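Unit 4: Showing the Robot by Hand
Course notes, Larcombe option, November

Last unit was about driving an arm from a distance with a second arm or a game controller. Now we drop the arm and keep the gripper. A person holds it, does the job, and the recording is supposed to teach a machine to do the same. Sellers of these kits say it makes teaching "as easy as doing the chore." Keep that phrase in mind, and keep your doubts too.

The task is sorting fruit.

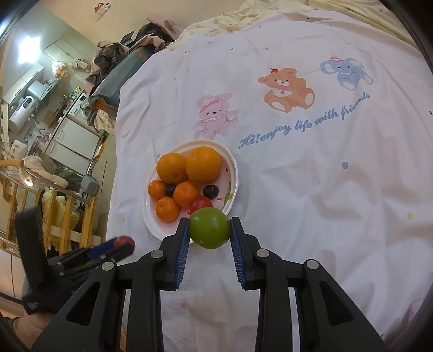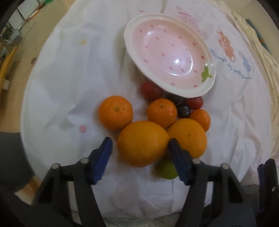
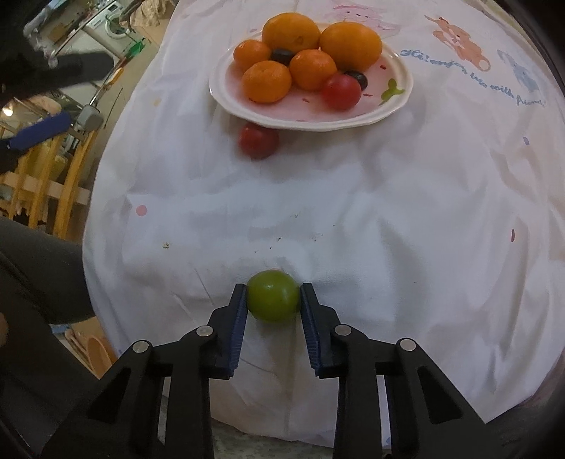 Can a robot learn a task just from recordings of a person holding the gripper?

Sometimes, if the task is short, the objects don't vary much, and the robot's own gripper closely matches the one used for the recordings. Outside those limits I would want to see proof. A recording gives you the path of the hand and what the camera saw. It usually says little about how hard the person squeezed, and a person adjusts the squeeze without thinking. Soft fruit is where you find out.

4.1 What you gain

Speed, mostly. No arm to bolt down, no lag, no robot sitting idle while you fix the controls. People also move better with a tool in the hand than with a joystick. I have no quarrel with that part.

4.2 What you lose

Reach. Your shoulder and wrist will do things a robot arm can't, and the recording won't complain. You learn about it later, when the arm stops halfway through a twist you made without noticing. With remote control, you hit the limit during the demonstration and have to work around it. That is annoying, and it is also useful.

Knowledge from outside the camera's view. You looked at the whole table before you picked. The camera on the gripper may have caught only part of it.

4.3 On the numbers

The Druvatier set we use in the exercise has 1,437 demonstrations. Sounds like plenty. Ask how many different people made them, how many rooms they used, and how many failed tries were thrown out before anyone counted. The handbook answers none of these. "At least 1,000 demonstrations" is repeated all over the place as a rule. It's a round number. Treat it as one.

Exercise: take 2 demonstrations of the same pick, by different people. Mark where each one starts to close the fingers. Write half a page on which moment a robot should copy, and how you'd check your choice.

Reading: Figueiredo notes, chapter 4. Skip the success charts until you've read how success was scored.

Stoltton Evening Courses | Questions to the course desk | Back to top

Comments

gripperhands: Bit harsh on the 1,000 rule. You have to start somewhere when you're planning a collection.

mudlark_b: Does the half page include the sketch? Mine runs over with it.

torque_wrench: Agree on reach. We lost a lot of our recordings to wrist angles the arm couldn't get to. Would have liked more on how to filter those out before training.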